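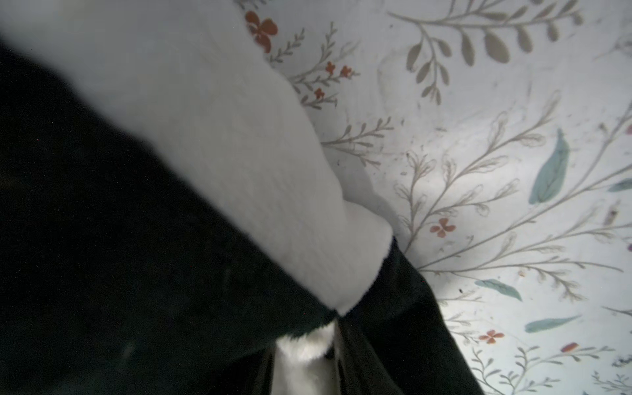 white knit-like fabric on near-black

ok thread time. a few of you asked how the winter farm share went after I kept complaining about turnips in December, so let me get it all down in one place

we signed up with Urkent, the little farm out past the Flekemau turnoff. you pay up front, you pick up a box in the church lot at 4 pm, you get what you get. 163 households in it this season according to Selorm Bawa, who runs the pickup table and knows every single one by their box number

price: the half share was $275 for the winter. full share was $492. we went with the half because there are only two of us and I have been hurt before by a full share (the summer of zucchini, longtime followers remember)

first box: carrots, leeks, two kinds of kale, a squash the size of a toddler, and turnips. so many turnips. I laughed out loud in the parking lot

the carrots though!! I'm not going to be able to go back. they're ugly and forked and they taste like candy. I ate 3 standing at the sink before I even put the rest away

leeks you have to wash way more than you think. slice them lengthwise first, then swish them around in a big bowl. I learned this the crunchy way

ok turnips. Karlijn Groen two streets over told me to peel them thick, cube them small and roast them hot with a little honey and a lot of black pepper. did it that night. they were gone before the chicken was ready. so I take back maybe half of what I said about turnips

the other half stands. turnip soup was a mistake and I made a gallon of it

something I didn't expect to like: the swap crate. it sits at the end of the table, you leave what you don't want and take something else. Yaw Annan always leaves his beets, and I always get there right after him. this is the best friendship I have and we've barely spoken

storage stuff people asked about: I twist the tops off the carrots and beets the minute I get home. greens go in a bag with a dish towel. squash lives on top of the bookcase and is doing great up there

things I'd change: more onions please, I'm still buying onions every week and it feels silly. and I wish they'd send the list the night before and not the same morning, I can't plan a dinner off an email I get at work

would I do it again? yep, already put my name down for spring. Selorm says peas and radishes to start, and Ama Darko is bringing eggs to the table too if her hens cooperate

if you have a good way to use up kale stems, replies are open. I have a whole drawer of them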